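**Prüfliste Bibliotheksräume und Freihandbestand**
Mediathek Burura — Begehung vom 24. März 2020
Prüfer: Ayman Ait Ali

- [x] **Fluchtwege im Lesesaal frei.** Ein Bücherwagen stand vor dem Nordausgang und wurde umgesetzt.
- [x] **Regale der Jugendabteilung gegen Kippen gesichert.** Wandanker fest, keine Beanstandung.
- [ ] **Fachböden innerhalb der zulässigen Last.** Im Magazin gilt eine Grenze von 70 kg je Boden. Bei den gebundenen Zeitungen ist sie überschritten; die Bände sind auf zwei Böden zu verteilen.
- [x] **Tritte und Leitern geprüft.** Prüfplaketten gültig bis Oktober.
- [ ] **Beleuchtung der Leseplätze.** 3 Leuchten am Fenster ausgefallen, Ersatz bei der Firma Younis bestellt.
- [x] **Bestandsabgleich Leihbücher.** 1.288 Bände erfasst, Liste liegt der Ausleihe vor.
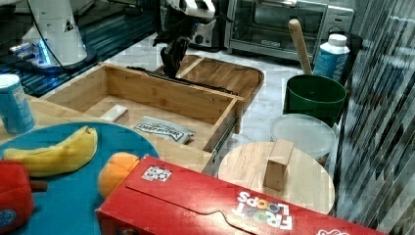

- [ ] **Luftfeuchte im Magazin.** Der Messwert lag bei 50 Prozent und ist nicht zu beanstanden. Das Messgerät — Typ Flamel — ist jedoch ohne Kalibriernachweis; dieser ist nachzureichen.
- [x] **Rückgabekasten am Eingang.** Klappe schließt selbsttätig, keine scharfen Kanten.
- [ ] **Rechnerplätze für E-Books.** Netzkabel am Platz »Ukari« liegt offen im Gehbereich. Kabelbrücke erforderlich, Platz bis dahin gesperrt.

Offene Punkte sind der Bibliotheksleitung nach Erledigung schriftlich anzuzeigen.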